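Lernia update lets picking arms admit they are unsure

7 February 2024

Mesetti, the Bunting company whose software tells warehouse arms what to grab and how, has released a new version of its grasp planner, Lernia. The headline feature is that it gives up sooner.

Earlier versions of Lernia scored every possible grasp, chose the best one and went for it, even when the best one was terrible. Customers had noticed. The new planner compares its top candidates, and if they are too close together or too poor, it stops, asks for another look from the camera, and plans again. After two failed looks it moves on to a different item and leaves the first for later, a strategy familiar to anyone who has cleaned out a garage.

"The old planner had the confidence of a man parallel parking in front of his in-laws," said Citlali Beltrán, who leads the planning group at Mesetti. "We took some of that away."

The work began in December, after a run of trials in which arms spent much of their time pinching the container instead of what was in it. Paper bags were the worst offenders. A crumpled edge gives a depth camera plenty of ridges, and ridges look a lot like handles to software that badly wants a handle. Perception engineer Getachew Gudeta rewrote the step that separates the container from its contents, so that folds and tears in the container are now marked as off limits before any grasp is scored.

Rope got its own fix. Lernia used to treat two crossed ropes as one large, ambitious rope. It now tries to work out which strand lies on top and goes for that one first. Gudeta describes the results as "good on two, fair on three, and please don't hand us a fishing net."

In the company's own tests, the new version cleared 525 mixed bags out of a log of 2,638 attempts at full difficulty, a figure Mesetti printed in the release notes without any visible embarrassment. The previous version cleared 65. Mulugeta Abera, who looks after testing, said the full-difficulty set was designed to be unpleasant and that he was pleased with how unpleasant it had remained. 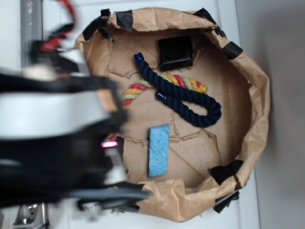 Does the update require new hardware?

Existing arms and cameras will run it, provided the controller is already on the current Moltow runtime. Sites on the older runtime have to upgrade that first and recalibrate the camera afterward.

Moltow, the tooling package that ships with Lernia, also gets a replay view that shows each rejected grasp along with its score. Shona Leckie, an integrator who had early access, said she opened it to track down one bug and lost an afternoon watching an arm change its mind.

The update is free for sites with a support contract. Ruairi Strachan, who handles releases, said it will go to the first 100 sites this month and to everyone else once those have stopped calling. The setting that controls how easily the planner gives up is called "patience." It is set to low by default.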